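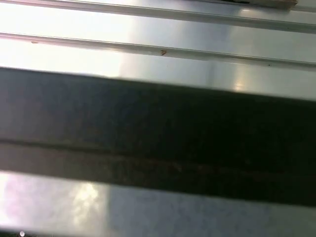
How many demonstrations does a small robot arm need before it can learn a simple kitchen task?

For our task, which was picking up a small object from a counter and putting it in a tray, 500 demonstrations were enough to train a policy that worked in most starting positions. The first 25 were enough to show us that our recording setup had problems.

Project report: Collecting demonstrations for a counter-clearing policy
Course project, robotics lab, group Velach

1. Background

Our group took over the Velach arm from last year's class. The earlier group had written the arm controller and a basic simulator but had not recorded any real data. We were asked to build a data set of human demonstrations and train one policy on it, using a standard imitation learning method. The course staff told us to spend most of our time on the data and to leave the learning code alone unless it was broken.

We worked in the practice kitchen next to the lab. The kitchen has a metal sink unit and several feet of free counter. The task was fixed in the first week: pick up one small object, move it to a tray, let go, and return to the start pose. We used sponges, small wooden blocks, bottle caps and measuring spoons.

2. Equipment

The arm has two fingers and a small color camera at the wrist. A second camera stands on a tripod to the left of the arm. The operator drives the arm with a hand controller made by Rivov, which sends position changes and a value for how far the fingers should close. Recording and playback run in a program called Plenura, which the lab already had on its computers.

Each demonstration is saved as one file with both video streams, the joint positions, the finger opening and the controller input. We added two text fields, one for the object and one for the operator's initials. The second field was very useful later and we wish we had added a third one for the lighting.

3. How we collected the data

We worked in pairs. One person drove the arm and the other placed the object, started and stopped the recording, and filled in the text fields. We changed places after each block of 25 demonstrations. Our early plan had longer blocks, but the operators got tired and their paths became sloppy toward the end.

Object positions came from a printed sheet. In the first session we had let the helper choose the spot, and when we plotted the positions nearly all of them were in the same small area in front of the arm. The sheet fixed that. The tray stayed in one place for the whole project.

The rules for operators were short:

Start from the home pose every time.
Do not look at the arm directly. Use the two camera views on the screen.
If the object slips, try once more. If it slips again, stop and mark the file as failed.
Do not pause for more than a second or two in the middle of a motion.

The second rule was the hardest to follow. Driving from the screen is slow at first, and the wrist view takes some getting used to. When the arm is low over the counter a finger can cover a large part of the picture, and the object may be hidden or only just showing at the border. Still, the policy gets only the camera views and joint positions, so we did not want operators acting on things it could not see.

4. Problems with the recordings

4.1 Timing

In the first block of 25 the wrist video ran behind the joint data. The delay was 4 video frames. It was easy to miss when watching a file at normal speed, but when we stepped through a grasp the fingers closed in the data before they closed in the video. The cause was a buffer setting in Plenura. We changed it and recorded the block again.

4.2 Glare

Bare metal was the worst surface for the wrist camera. With light coming strongly from one side, pale metal goes nearly white on that side and gray on the other, and raised ribs show up mostly as a bright line with a shadow under it. Small specks and marks stay visible in some places and vanish in others. We locked the exposure by hand, which kept the brightness from jumping as the arm moved. It did not remove the bright patches.

We talked about covering the metal with a mat. In the end we left it alone, partly because the course staff wanted the data to look like a normal kitchen – and partly because we had already recorded a lot of it.

4.3 Blur on near objects

The wrist camera has a fixed focus. Anything very close to it comes out soft, and this includes parts of the gripper. We tried moving the camera back on its bracket, but then the cable caught on the wrist joint, so the camera went back to where it was.

5. Checking and removing files

Everyone in the group reviewed files recorded by somebody else. We removed 52 files from training. Most of these were marked as failed by the operators. The rest had long pauses, a wrong object name, or a hand in view from the tripod camera. We kept recording until we had 500 good files.

We did not remove files for glare or for a blocked view. This was discussed more than once. Our thinking was that the arm would meet the same views when running by itself, and the tripod camera usually had a clear line to the object in those moments.

6. Training and results

The policy was trained on one lab machine with the default settings, apart from a smaller image size. We trained it once on half of the files and once on all of them. The smaller set gave a policy that reached for the object but often closed the fingers too early. With the full set this happened much less.

Sponges and blocks worked best. Bottle caps were poor in both versions, and measuring spoons on bare metal were the poorest of all. The policy would move to the right area and then hover above it. We think the spoons are too close in color to the surface, but we did not run a separate test on this.

Before the final demo we also tried the Tsoukalas gripper pads, which are softer than the ones we recorded with. The grasps held better, but the pads changed how the fingers looked in the wrist video and the policy became less steady. We put the old pads back on.

7. Notes for the next group

Write down the lighting for every block. Check the timing before recording anything you plan to keep. The position sheets are in the project folder along with the review notes, and the removed files are in their own folder with the reason in the file name. The bracket for the wrist camera still needs a better path for the cable.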